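Search this forum... Go

Thongsuk 40 cat - anyone had one built?

Posted 23rd January by slackwater

Looking at a 40 foot ally cat from Thongsuk for day charter out of Katthorpe. Quote is fair, yard replies quickly, lead time nine months which I don't beleive. Anyone run one? Main worry is welds and who does the survey.
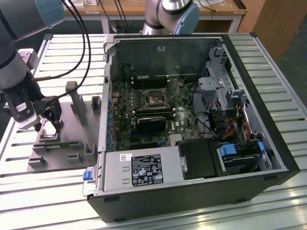 Re: Thongsuk 40 cat - anyone had one built?

halftide_h
Had ours since September. 174 engine hours so far. Welds fine, surveyor happy. Fit out less so. Two hatches leaked from day one and the wiring behind the helm was a birds nest. Would still buy again. Lead time: add 3 months to whatever they tell you.

gribble
Wouldnt touch it. Get Wurkcombe to do you a grp hull, proper warranty, yard you can drive to. What happens when a plate cracks and the builder is half way round the world?

halftide_h
Any decent welder can fix a plate. Try getting Wurkcombe to answer the phone.

gribble
They answer mine.

mudlark80
Bit unfair on both. Depends on use. Taking the ground twice a day at Katthorpe, I'd want ally. Sitting on a marina berth, grp and less faffing with anodes. Also watch the shore power, get an isolation transformer fitted at build, not after. Ours wasn't and it cost us.

slackwater
Drying mooring, yes. Will ask re transformer. What about engines, they're offering Jadel outboards as standard?

mudlark80
No idea on Jadel, never run them. Check where your nearest dealer is before you sign anything.

halftide_h
We specced diesels. Heavier, lost a couple of knots, 80 miles on a busy day so fuel mattered more to us. Passengers like the quiet though. Get the stage payments tied to survey, ours were tied to dates and that was a mistake.

gribble
So leaky hatches, bad wiring, late, and wrong payment terms. Sold.

slackwater
Ha. Going to see one afloat before I pay a deposit. halftide, pm sent about the surveyor

Contact us | Copyright Katthorpe Boat Forum | Back to top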